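4. Rack Servicing Task and Control Software

4.1 Task and scene

All experiments in this section use the rack servicing task of the Lultier benchmark. The robot is a single arm with a two-finger gripper, fixed on a pedestal at one end of a table. The rack stands on the same table, within reach of the arm. The goal of one trial is to press one named button on the upper unit of the rack. The scene was built in the Nostham simulator, with the contact settings of its version 3, which we did not change.

We selected this task because it needs both free motion and contact. The free motion is long and passes near the posts of the rack. The contact is short, and the button area is small compared with the fingertip. A planner which is good only in one of these two parts will fail in the other.

4.2 Perception

The perception module receives one view near the gripper and one view of the workspace. The near view is used for the last part of the approach. In this view the two fingertip pads serve as a fixed reference, and the module estimates the target position relative to the point between them.
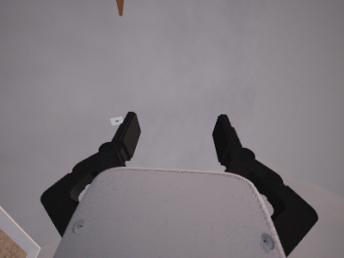

Why is the target expressed relative to the fingertips and not in the base frame? An error in the arm calibration then has less effect on the final contact, and the same controller can be used after the pedestal is moved.

The workspace view is processed at a lower rate. From it we estimate the pose of the rack with three degrees of freedom, as the rack always stands upright on the table. We fit the posts and the bottom rail first, and the face with the indicators after that. When the two fits disagree, the module keeps the older pose and sends a warning to the planner.

4.3 Planning

The planner is a modified version of Ambrosio, a sampling planner with a cost for clearance. It keeps 28 candidate paths and removes those in which the forearm comes too close to the top of the rack. The remaining paths are smoothed and sent to the controller one segment at a time – the arm can therefore stop between segments if the rack pose is updated.

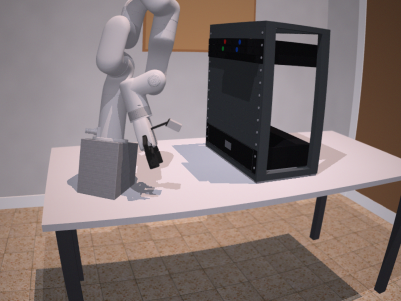
Chiyo Kinoshita remarked, on an early draft of this section, that a clearance cost punishes exactly the motions which the task requires, because every useful path ends near the rack. We agree with this remark. In the present version the cost is reduced linearly over the last 15 cm before the target, and it is calculated only for the links above the wrist. The gripper is checked separately by a collision model with simple boxes.

4.4 Contact control

Near the rack the controller changes from position mode to compliant mode. The change is made by a small state machine with the states Approach, Align, Press and Retreat. Each state has its own time limit. If the limit of Align is passed, the arm returns to the start of the segment and the planner is called again.

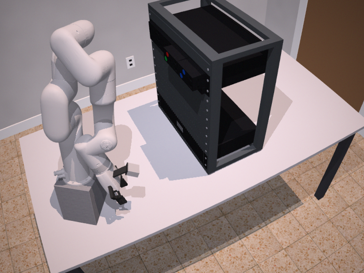 The stiffness in the pressing direction is low, and in the other two directions it stays high, so that the fingertip does not slide over the face of the panel. We tuned these values by hand in November and did not change them between targets. A learned stiffness was also tested, but the gain was within the variation between seeds and we do not report it.

4.5 Tooling

Every trial is recorded with the state of the planner, the estimated rack pose and the commands to the joints. The Vanley viewer plays these records again in the simulator, with the same time steps. By this way we found 11 trials in which the planner had used an old rack pose, and they were repeated after the correction of the message queue.
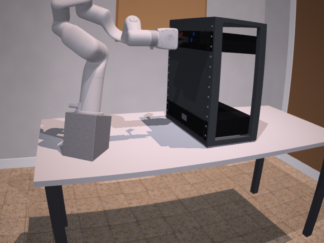 Figure 4. Simulated arm and rack on the table, with the gripper at the upper unit.

The records of the repeated trials are stored together with the original ones. Both sets have the same format, but the original set is not used in the results of Section 5.

Contact: Lultier benchmark authors | © 2022 The authors | Back to top
Shares 28 | Comments 3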